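Subject: Re: [vokbridge-swap] Toy box for February

> Does anybody still have toys for the Breditum collection?
> We can take one box per family. Please write what is inside.

Hello all,

Yes, I have one box. I am sorting on the bed now, so the list is not complete. For sure I give the gray robot and the dark blue vehicle. The red booklet I would like to keep until my son has decided. The carton is a little torn on the top rim, so I will put tape on it. Is 58 cm too long for your shelf?
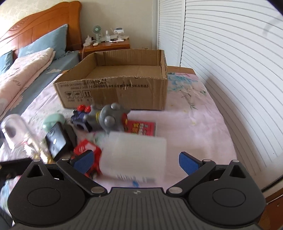
Toys and small things, before packing

I can bring it to Vokov after 5 pm.

Greetings from Breathnach street 73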